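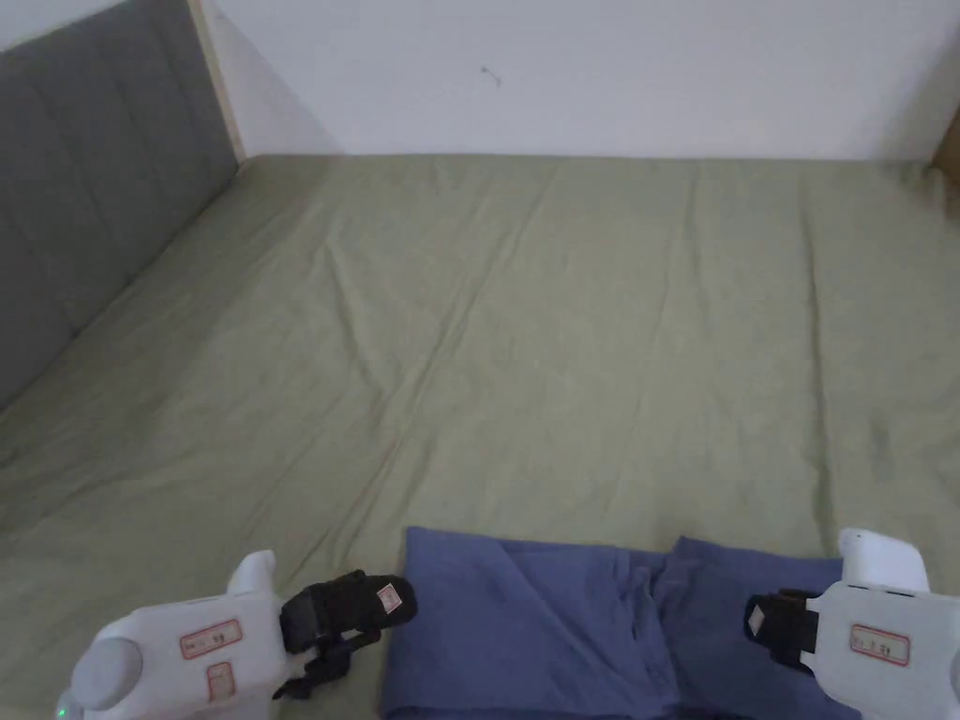 Ticket: green fitted sheet will not lie flat
Status: open (reopened once)
Raised by: Xiomara Schumacher
Handled by: Otis Holloway, Ekley bedding support

Problem as reported
Fitted sheet from the Gasser range, on the bed with the grey padded headboard. Creases all over, long diagonal ones the worst. The listing says "smooth from the first night". I have my doubts.

Reply 1, Otis
Please check the label is at the foot end, then refit the corners in opposite pairs. Most creasing comes from a sheet put on sideways.

Reply 2, Xiomara
It was not on sideways. Refitted anyway, took me 2 goes. Still creased. I also don't see how a sheet put on sideways would fit at all on a mattress this wide.

Reply 3, Otis
Understood. Could you wash at 40, take it out promptly and fit it slightly damp? Also try a set of Undeck straps underneath.

Reply 4, Xiomara
So the fix for a sheet that needs no ironing is extra laundry and something else to buy. I'll do the wash. I won't be buying straps until someone tells me the depth this sheet was cut for — the packet gives width and length only.

Reply 5, Otis
Depth query passed to the Gasser team. Ticket closed pending reply.

Reply 6, Xiomara
Please reopen. Pending isn't closed.

Note, 4 pm
Reopened. Depth still not confirmed.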